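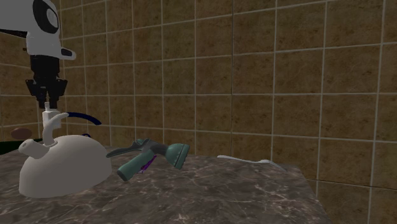

Durante el segundo periodo de ejecución, el proyecto Plitura ha centrado su actividad en la redacción de la guía de buenas prácticas para ensayos de manipulación doméstica en simulación, comprometida en el plan de trabajo. La versión preliminar consta de 18 reglas, aplicables a la preparación de las escenas, a la ejecución de los ensayos y al registro de resultados. La regla relativa a la aproximación exige que se documente la posición de la pinza respecto al asa antes de dar por válido un agarre, como en el caso del hervidor blanco, sobre el que la pinza negra desciende en vertical. Otra regla obliga a declarar los objetos próximos que no forman parte de la tarea; en esa misma encimera, la boquilla de riego tumbada junto al hervidor debe figurar en la ficha del ensayo.

Estado de los trabajos

Se han completado 300 ensayos en el entorno Drerkness conforme a la versión preliminar. La revisión de las fichas detectó 5 reglas de redacción ambigua, en su mayoría referidas al criterio de parada y a la definición de contacto no previsto. La entidad Nurar, responsable de la revisión externa, ha remitido sus observaciones y el texto corregido se encuentra en fase de consulta.

Desviaciones

La entrega del anexo sobre trazabilidad acumula un retraso de 2 semanas por cambios en el formato de registro. No se solicita modificación presupuestaria.

Próximo periodo

Está previsto que Eide aplique la guía en sus propios ensayos a partir de septiembre, sin asistencia del equipo redactor. Las discrepancias de interpretación se anotarán en un registro común, que se adjuntará al informe final junto con la versión definitiva de las reglas.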